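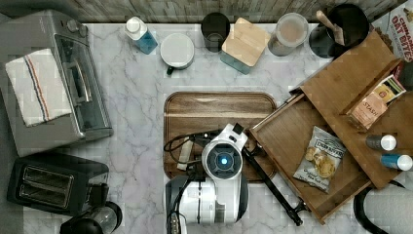
What will Wadville pay for its kitchen robots next year?
The council has set aside money for 3 machines, to be bought outright, with servicing paid for out of a separate yearly budget.

Wadville agrees robot spending for supported housing
2021-10-31

Wadville council has approved a plan to buy three kitchen robots for its supported housing scheme at Marsden. The machines will help tenants who find it hard to reach, lift or put away everyday items.

The scheme has 74 flats. Under the plan, the robots will be shared between the 38 flats where tenants have asked for help in the kitchen. They will be moved between floors on a rota drawn up by housing staff.

Councillors had been asked to choose between buying and leasing. The lease offer, from Voltlow, covered repairs and software but tied the council to a fixed term with no right to hand machines back early. The purchase option costs more in the first year and leaves the council free to sell or move the machines later. A report to the housing meeting said buying would be cheaper if the robots stayed in use beyond their third year.

The order will go to Feltuvholm, which also supplied the hoists at Marsden. Its price includes delivery, setting up and staff training. It does not include spare grippers, replacement batteries or repairs after the warranty ends, and the council has put these into a separate budget line that will be looked at every June.

Some of the money will go on the flats themselves. Worktops at Marsden differ in height and depth, and a survey found that several kitchens have too few sockets for a charging point. Electrical work will be done before the machines arrive. Drawer runners will also be replaced where they stick, as a stiff drawer can stop an arm from finishing a job.

The report lists the tasks the council expects the robots to manage: opening and closing drawers, passing packets and light containers, and clearing items from the worktop. Lifting hot pans and using knives are left out of the specification. Tenants will be able to stop a machine at any time with a button, and no robot will be left switched on overnight.

At least 70 per cent of the tasks on the list must be completed without help during acceptance tests, which will be held in an occupied kitchen. Part of the payment will be held back until each machine has passed. If one fails twice, the supplier must replace it or refund the price.

Some councillors wanted to start with a single machine and come back to the question next year. The report advised against this, saying that one robot would need the same training and electrical work and would leave no cover during repairs. The plan was passed without changes.

Tenants at Marsden will get a letter explaining how to join or leave the rota. Taking part is free and does not affect rent or care visits. The full report, with costs for both options, can be read at the housing office.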